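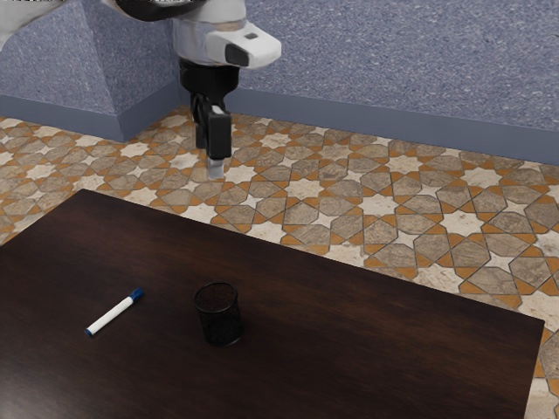

4.2 Running the marker task in the simulator

1. Start the Cindau simulator and load the club scene "Brorken".
2. Set the random seed to 13. Teams must use the same seed for practice and scoring.
3. Open the gripper panel and set the speed limit to 92 mm/s.
4. Press Reset, then Run. The trial ends when the marker is in the pencil cup or after 600 steps.
5. Save the log to the team folder before the next reset.

Note: Each team gets 2 scored trials per session.

Caution: Do not edit the scene file. Changed files are rejected at upload.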